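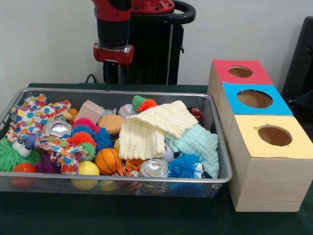

Cesta de malla llena de juguetes.

4. Puesta en marcha del préstamo

4.1. Asigne a cada cesta un número y escríbalo en la ficha Penner. La ludoteca de Kusbridge llegó a la 132 con dos números repetidos - se aceptan apuestas sobre cuáles.

4.2. Anote el contenido antes de prestar. «Varios» no es un contenido, por mucho que figure en media libreta.
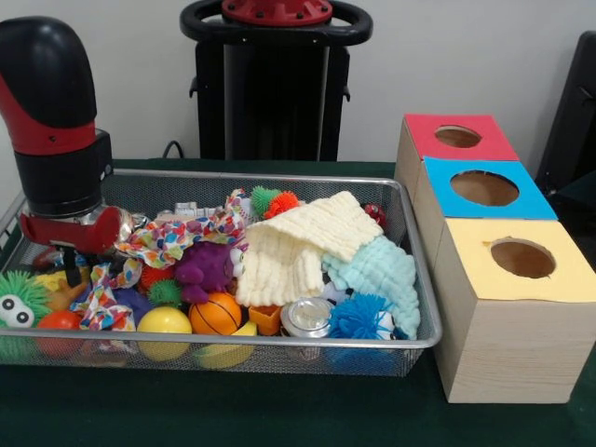

Si la familia pide un juguete suelto, préstelo con ficha propia y descuéntelo de la cesta. El plazo es el mismo, y la capacidad de olvidarlo también.

PRECAUCIÓN: no preste piezas pequeñas a menores de tres años, aunque el menor insista.
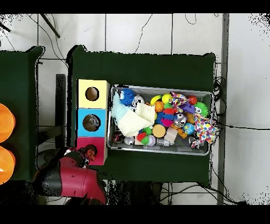 4.3. A la devolución, lave los tejidos a 50 grados y séquelos del todo antes de guardarlos.

Nota: los peluches con pilas no se lavan. Quítelas y pase un paño húmedo por fuera.

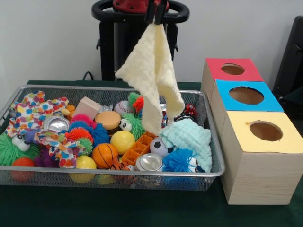

Declan Bunting: en Kakside lavamos a 30 y los tejidos duran más, convendría corregir el 4.3.

4.4. Archive la ficha firmada en la carpeta Janby hasta diciembre.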